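Chapter 4
The Counter as a Workplace

In this chapter
Dividing a counter into zones
Placing small appliances
Choosing and keeping a cutting board
Using the space above the surface
The daily reset

Key terms: landing space, work zone, reach, footprint, crumb line, reset

Chapter 3 dealt with the kitchen as a whole: where the sink, range and refrigerator stand, and how a person walks between them. This chapter moves in closer. Most of the work in a home kitchen is done standing in one spot, with both hands over a stretch of counter not much wider than the cook's shoulders. How that stretch is arranged decides how quickly a meal comes together and how much there is to clean up afterward.

The Pallero apartment, which was used for the floor plans in Chapter 3, has 90 inches of counter. On paper that is generous for a small household. Take away the sink, the dish rack, the coffee maker and the toaster, and 57 inches are left. Then the corner has to be considered. A corner is deep and hard to reach into, and things pushed to the back of it tend to stay there. The space a cook can really use is smaller again.

4.1 Three kinds of space

A counter holds three kinds of space. Storage space is taken up by things that live there all day. Work space is kept clear for cutting, mixing and plating. Landing space is where something is set down for a minute: a hot pan, a bag of groceries, two slices of toast waiting for butter.

Trouble usually starts with landing space. When none has been planned, work space gets used for it, and the cook ends up chopping onions on whatever corner of the board is still free. Every appliance that puts out food needs some landing space beside it. For a toaster, a plate's width is enough. A cutting board can do this job at breakfast and go back to being a work surface at noon, which is one reason the two are so often found side by side.

4.2 Placing the toaster

Toasters come in two common shapes. In the short, wide kind, the slots sit next to each other and each takes a single slice. In the long-slot kind, the body is stretched out so that a slot can take two slices end to end, or one long piece of country bread. Long-slot models use more counter but handle odd-shaped bread better.
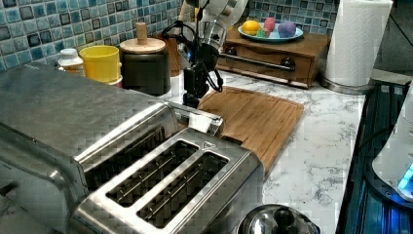 Whichever shape is used, the toaster should stand where the lever and the controls can be reached without leaning across anything. Do not run it under a low shelf or wall cabinet. Heat rises straight out of the slots, and over time it will mark a painted or wooden surface. Paper goods should be kept well clear of the slots as well – towels, napkins, recipe cards, bread bags.

Crumbs fall in two places. Some drop through to the tray, which should be emptied once a week in a household that makes toast every day. The rest land on the counter in what this book calls the crumb line, a narrow strip along the base of the appliance. Unplug the toaster, let it cool, slide it forward and wipe the strip with a damp cloth. A brushed steel body is wiped dry afterward, in the direction of the grain, to avoid streaks.

4.3 The cutting board

A board for daily use should lie flat and be large enough that food does not spill over the side while it is being cut. Many boards have a groove cut near the edge to catch juice. The groove is useful for tomatoes, melons and roast meat. It is a nuisance with chopped herbs, which collect in it, and some cooks turn the board over for that work if the back is plain.

Bamboo and wood boards are washed by hand, dried with a towel and stood on edge until no dampness is left. They should not be soaked. On stone or stone-patterned counters a board may slide; a damp cloth laid underneath will hold it.

4.4 Building upward

When a counter is short, the next place to look is above it. A small box with a drawer holds clips, tea bags or measuring spoons, and its top serves as a shelf for a plate or a bowl of fruit. A box 8 inches high can stand at the back of the counter without getting in the way of the hands. Upright holders work on the same idea. A roll of paper towels on a standing holder has a footprint no larger than a saucer, though the base should be heavy enough that a sheet can be torn off with one hand.

Whatever goes on top of a box should be light and easy to lift down. A drawer that cannot be opened until something else has been moved will soon stop being used.

Before you read on

1. Measure the counter in a kitchen you know well. Write down its full length, then the length left clear on an ordinary morning.
2. List everything that lives on the counter all day. Mark the items used daily, those used weekly and those used less often.
3. Find the landing space beside each appliance. Where there is none, note where the food gets set down.

Keep these notes. They will be needed for the layout exercise in Section 4.5, which begins with the daily reset.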